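Nultulum Daily Drink Powder for Adults Over 30
Made by Skundlow - Citrus taste - 600 g tub with measuring spoon

Many people notice in their thirties that small things become different. You sleep the same hours but wake up less fresh. A long walk stays in the legs until the next evening. It is a normal part of getting older, and no powder will stop it. Nultulum is made for people who want to drink more water in the day and to have some magnesium and vitamin C together with it, without taking many tablets.

How to use it
Put one level spoon in a large glass of cold water and stir for half a minute. The powder does not like hot water, it makes small lumps. Most of our customers drink it in the morning, but you can take it also in the afternoon. Please do not take more than two spoons a day. If the taste is too strong for you, use more water - the amount of powder should stay the same.

What is inside
Magnesium citrate, vitamin C, zinc, dried lemon juice, natural orange flavor, a little sea salt. One spoon gives 100 mg of magnesium. There is no sugar added and no caffeine. The sweetness comes from stevia, and some people feel it for a while after drinking.

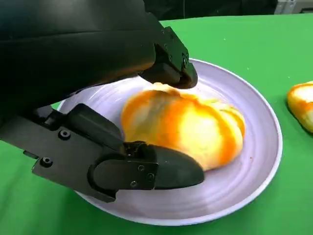
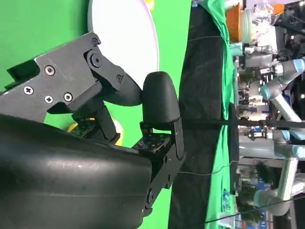
Storage
Keep the tub closed, in a dry cupboard, away from the stove. After opening it should be finished in three months. If the powder becomes hard on top, you can break it with a clean, dry fork.

Please ask your doctor first
If you have kidney problems, are pregnant, or take medicine for blood pressure or an antibiotic, speak with your doctor or pharmacist before you start. This product is a food supplement and does not replace normal meals. It is not for children.

Sizes and refills
The tub can be filled again from our paper refill bag, which has the same 600 g. For offices and sports clubs we have also the 2000 g bucket, only in orange taste. The older Jotomon tablets are not produced anymore, and the remaining boxes are sold until September.

Delivery
Orders are packed in our Başaran warehouse and usually leave the next working day. You can return an unopened tub within 30 days. For opened tubs we cannot give the money back, but if the seal was broken when it arrived, write to us and we will send a new one. Please keep the box until then.

Item number: 597
Availability: in stock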